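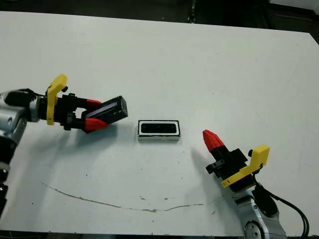

Prellodura opens hand-teaching bench to local firms

Mar 4, 2019

Prellodura has opened its two-armed teaching bench to outside firms, starting with the packaging company Multex. Staff from Multex will spend the month of March showing the machine how to handle small boxed parts.

The work is done by remote control. An operator sits at a second pair of arms, made by Bellini, and moves them by hand. The arms at the bench copy each movement, down to the opening and closing of the red fingertips. Every run is recorded and later used to train the software, called Urnusent, to do the job by itself.

The current task uses a dark, box-shaped part and a small flat piece with a white border. One gripper holds the box while the other is kept free for the flat piece. Each run lasts 30 seconds at most, and operators change over after 23 runs to avoid tired hands.

Prellodura says it has recorded 2,135 runs so far across all tasks. Runs in which a part is dropped are kept but stored separately, so that they can be looked at later.

The firm said new operators need 2 days of practice before their runs are added to the training set. Most find it hard at first to judge how far apart the fingertips are, as the hand controls give no sense of touch.

Bookings for the bench are open to firms of any size. Multex has it until the end of the month, with evening sessions available to others.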